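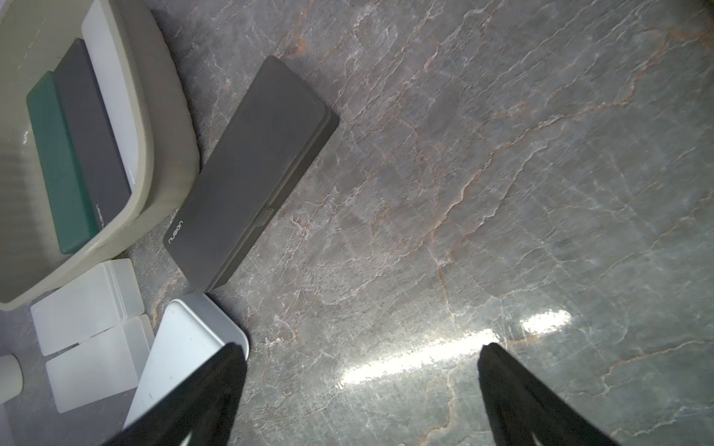
Two-finger gripper over a marble countertop with cases, containers and trays. Photo: Condel

November 2024
By Aino Leinonen, Condel

Condel has published a set of working rules for robot arms that handle small household items on counters and tables. The document, called the Ilgate Countertop Practice, is free to download and may be copied or adapted by any lab, workshop or integrator.

The rules cover work where a person and an arm share the same surface during the day. Condel wrote them after reviewing its own procedures in July and finding that its 2 sites, Ilgate and Lulludby, had different habits for the same job. One site stopped the arm before anyone reached over the counter. The other only slowed it down.

Under the new practice, the arm must be stopped and the stop confirmed by the operator before a hand enters the work area. Slowing down is no longer enough. The operator says "clear" out loud before restarting, and the person who placed the items repeats it.

Speed near the surface is limited as well. Within 50 millimeters of the counter, the gripper may travel at no more than 75 millimeters per second. Grip force is set for the weakest item in the group and is checked at the start of each shift.

A separate section deals with surfaces. Polished stone and other glossy tops reflect overhead light, and a bright reflection can hide the edge of an object from a wrist camera. Operators are asked to look at the camera view before the first pick and to move the lamp or the items if glare falls across the pick area. Clear and frosted containers get their own entry in the setup sheet.

"Most of what is in there is ordinary shop sense," said Ziad Haddad, who led the writing. "People were doing it from memory, and they remembered it differently. I wanted one page you can tape to the wall, plus the longer text for anyone who asks why."

The draft was tested by Mäkelä, a contract automation firm, over roughly 4 weeks. Mäkelä asked for two changes. Fingertips are now inspected at every item change, where the draft said once a day, and the setup sheet has a line for items left on the counter that are not part of the task.

"That extra line gets used more than any other on the sheet," said Veikko Tuominen of Mäkelä.

The practice does not replace a risk assessment or any legal requirement that applies to the equipment. It does not cover blades, heat sources, open liquids or arms mounted on moving bases.

Condel will take comments from outside users and plans to issue a revised edition next year. Comments should give the rule number and the type of gripper in use. Marcelino Moura is the contact for technical questions, and press requests go to Aino Leinonen at the Ilgate office.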